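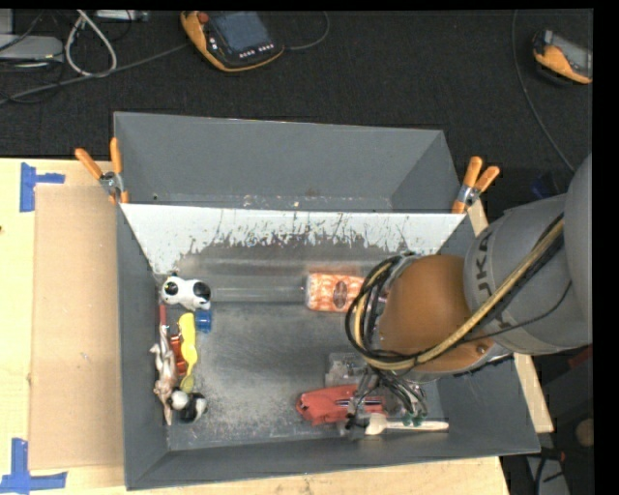

A KUKA arm over the test bin at the Vandia automation laboratory in Dudbridge.

DUDBRIDGE, July 29, 2019 – The Vandia Institute has approved an equipment plan for its automation laboratory that will pay for a second picking station, replacement grippers and a store of test objects for the coming budget year. The plan was adopted by the institute's governing board following a review of the laboratory's needs carried out in June.

The review found that demand for time on the present station had outgrown the hours available. Requests from research groups and teaching staff came to 3967 hours for the year, against 2000 hours that the laboratory is able to schedule. Under the plan, student projects will move to the second station once it has been accepted, and the present station will be kept for research on picking mixed items from a bin.

"The arm is the part of the budget everyone looks at first," said Chalerm Jaidee, head of laboratory planning at the institute. "Our records show that most lost hours come from smaller things, such as gripper fingers, cables and fixtures. We asked the board to fund those on a yearly basis so that work does not stop while an order is being approved."

The plan sets aside a separate line for such parts. It covers spare fingers and fittings, cable sets, clamps and a fixed steel mount for the bin at the new station. Purchases under this line may be made by the laboratory directly, provided that they are reported to the finance office at the end of each quarter. Larger items will continue to go through the institute's usual bidding process.

The laboratory's set of test objects will also be expanded. The present set, which includes toys, packaged goods and clear plastic items, stands at 128 objects. Items that have worn out will be retired, and the new set will number 134, with a larger share of transparent and soft objects. A duplicate of the full set will be bought for the second station so that results from the two can be compared.

Two suppliers, Makhubela and Masura, have been invited to submit offers for the second station. Offers must include installation, safety fencing, operator training for laboratory staff and a service agreement. The institute has asked both suppliers to state delivery times for spare parts, and these will be weighed together with price in the final decision.

Floor space for the second station has been reserved in the existing laboratory, and no building work is planned apart from changes to the power supply. Research groups wishing to reserve hours on either station should send their requests to the laboratory planning office.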